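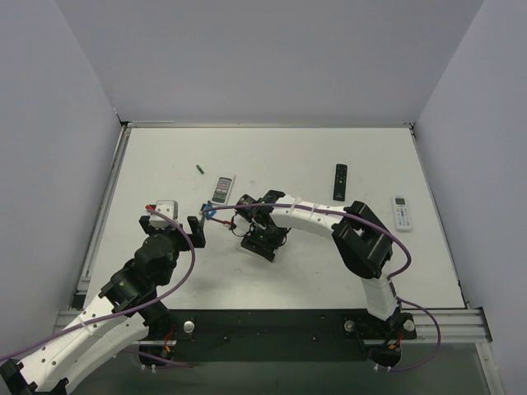

# harkillow-covers

Hi! So, this is my big table of battery covers. The little plastic doors on the backs of remotes, ceiling fan handsets, thermostats, kids' toys, garage clickers, all of it. I started it after I'd lost my third cover in one winter and went looking for a list of which ones fit which devices, and the closest thing I found was a forum thread where everybody was asking the same question I was.

The table has 1,809 rows right now. One row is one cover. If I have the device too, it gets its own row in a second file and the two point at each other.

## What's in the folder

- `covers.csv` – the covers, one per row
- `devices.csv` – the things the covers belong to, when I know
- `pairs.csv` – cover ID, device ID, and how well they fit
- `notes/` – my scribbles, typed up as is (sorry about the spelling)
- `CHANGES.md` – what moved between versions

This is version 3. Version 2 had the length and width columns swapped for everything from the Civthorpe batch, so please don't use it!

## Where the covers came from

The biggest chunk is 500 covers from a repair shop in Civthorpe that was closing up and had been tossing orphans into a drawer for years. I drove over in March and came home with the whole drawer (the drawer too, it's under my desk). Another lot came from Modivier, a secondhand electronics place that lets me go through the parts bins as long as I put things back. The rest is from friends, yard sales, and my own house, where I am apparently the main source of missing covers.

## How I fill in a row

I take the cover off, put it down near the device, and write up the cover first. Outside face, then edges, then whatever is sticking out. Length and width are in millimeters, measured without the tab, and the tab gets measured by itself. After that I flip the device over and copy whatever I can off the back.

There are 12 columns in `covers.csv`. The ones people ask about:

| column | what I put there |
|---|---|
| `outline` | rectangle, oval, wedge, odd |
| `lip` | which edges have a raised rim, if any |
| `tab_shape` | square, hook, tongue, none |
| `tab_side` | side it sticks out from, as I had it on the table |
| `ridges` | how many, and which way they run |
| `mark` | hole, dimple, arrow, logo, none, unsure |
| `gloss` | shiny, matte, in between |
| `color` | plain words only, no paint-chip names |

`tab_side` is the annoying one. It depends on how the cover was turned when I wrote it down, so always read it together with `lip`. I should have picked a rule on day one and I didn't.

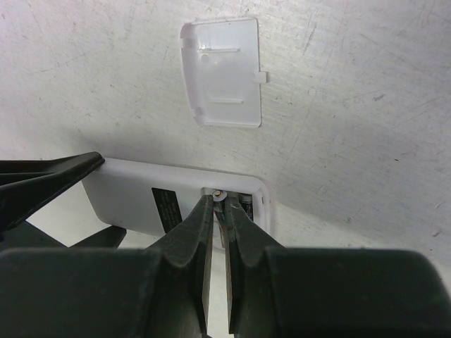 Matching is mostly a tab job. I sort by `tab_shape` first, then tab width, and that usually gets me down to a handful of candidates before I even look at the overall size. Rims and ridges settle the rest. With a white cover like the one lying off its handset, I'd put `square` for the tab, `right` for the side, a lip on the left and bottom, and two ridges running the long way. The round spot near the upper left goes in as `unsure` until I've had a fingernail in it, because a molded dimple and a real hole look the same to me half the time. I also don't trust `color` much for white ones. A glossy cover and a matte body can be the same plastic and still look like strangers.

## Labels

If I can read the sticker on the back of a device, I type it into `label_text` exactly as printed. If I can't, I put `unreadable` and leave it. Please don't fill those in by guessing from the shape! Somebody did that for a stack of Tangen handsets and it took me an entire evening to undo.

## Fit scores

`pairs.csv` uses a simple scale:

- `2` clicks in and stays
- `1` goes in but wiggles, or needs tape
- `0` nope

An empty cell means I haven't tried it. Don't read it as a zero.

## Known problems

- Covers with a screw are underrepresented. I kept skipping them early on.
- A few broken tabs are entered as `none`. I'm fixing them when I run into them.
- Oval covers have no agreed top, so their `lip` values are kind of a mess.
- The toy covers are missing `gloss` completely.

## Adding your own

Open a pull request with new rows at the bottom and leave the ID column blank, I'll number them. Measurements to the nearest half millimeter are fine. If you've got a cover you can't place, add it anyway with the device left empty.

Last updated 5th September.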